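Newsletter, June 26, 2026

House rules for the simulated kitchen, second go

Hello again! A few of you wrote in after the January issue to ask what had become of our house rules, the ones I promised to tidy up and then went very quiet about. Well, they're done (mostly), and I thought I'd share the bits people outside our little group might want to pinch.

Quick recap if you're new. We run Karnton, our set of simulated kitchen tasks, and we've now got 3,000 recorded runs in it. That's lovely until you try to compare two of them and find that one person started with the arm folded up, another with it hanging over the sink, and a third had moved the plate because it looked nicer. Every one of those was a perfectly sensible thing to do on the day. Put them side by side, though, and you can't say much about anything.

So, rule one is the start pose. Arm raised, hand well clear of the worktop, nothing being touched, and you save a still before the first move command goes out. If the still is missing, the run doesn't get scored. Harsh, I know, and I lost 6 of my own that way in the first week. 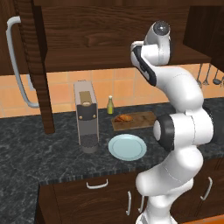
Arm held high over the worktop, with the croissant on the board and the blue plate empty.

Rule two is the one we argued over. Anything that sits on the counter has to be in the written list for that run, whether or not the task uses it. Bottle, board, plate, coffee machine, the lot! My colleagues at Wonura wanted to list only the things the arm is meant to handle, which keeps the paperwork short, and I do see the appeal. But the arm has to get past the other stuff too, and a bottle standing near the board can matter a great deal to how you plan the reach. We went with the long list in the end. It takes five minutes, so please stop grumbling (you know who you are).

Rule three covers clearances. Each task sheet now has to give the smallest gap you'll accept between any part of the arm and anything that isn't the target, and "any part" includes the elbow. People watch the fingers and forget the elbow, me included. It's also meant to cover the cupboards, so doors count, handles count, and if a door stands open at the start you write down that it's open. The simulator won't complain about a scraped knuckle unless you ask it to, so turn contact logging on and leave it on for the whole run.

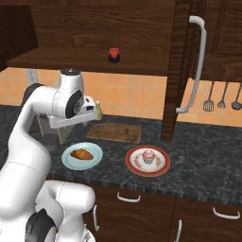

Tichý

Crockery gets a rule of its own as well. We used to write "the plate" in task sheets, which is fine with one plate and hopeless with two. Now it's colour first, then object, then what's on it: "light-blue plate, croissant" or "red-rimmed plate, cupcake". Same order every time, and the same words in the sheet, the log and the results table. It reads a bit stiffly, but I've had far fewer puzzled emails.

Then there's scoring. A task is pass or fail against what the sheet said before you pressed go, and you don't get to soften the wording afterwards. Comments are welcome in the notes column, where I read them all with great interest. We also ask for at least 5 repeats before you quote a rate to anybody, and please put the number of repeats next to the rate, every time, even on slides.

The Stestus checker has been updated to match. It'll flag a missing still, an unlisted object or a task sheet with no clearance in it, and I ran it over 700 older runs to see how we'd have done. Not brilliantly! I'm going through those by hand and will mark the ones worth keeping.

One thing still open is camera views. Some of you save one, some save several, and the rules don't yet say which one counts when they seem to disagree. If you have a strong view on that, reply to this newsletter and I'll put it in the draft for next time.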